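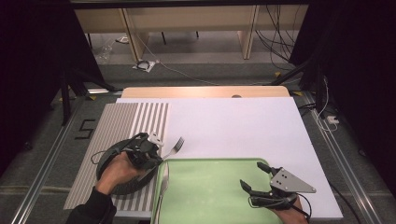
## 6. Recording a table-laying demonstration

Carry out this section after both hand-held grippers have been calibrated (section 5). The operator stands at the front of the table and works with one gripper in each hand.

1. Place the striped mat on the left of the white work surface, stripes running front to back.
2. Set the plate on the mat and the green tray at the front of the surface.
3. Lay the cutlery in the tray. Leave enough space between items for the jaws to close on one at a time.
4. Check that both gripper cables hang clear of the tray.
5. Start the Plekard recorder and hold both grippers still until the status line reads READY.
6. Pick up the fork, carry it over to the mat and release it beside the plate. Repeat with the knife.
7. Return both grippers to the rest position and stop the recording.

**Note:** A demonstration should last no longer than 25 seconds. Longer files are accepted but will be split on import.

**Note:** Change the starting position of the cutlery after each recording. A full set is 16 demonstrations, of which up to six may be rejected at review before the set must be recorded again.

**Caution:** Do not press the jaws against the plate – the fingers can bend and the width reading will drift. If this happens, repeat the calibration.

**Caution:** Keep fingers away from the jaw linkage while closing the gripper.

If tracking is lost during step 6, stop and discard the file. Do not resume from the middle of a movement. Error codes are listed in section 9.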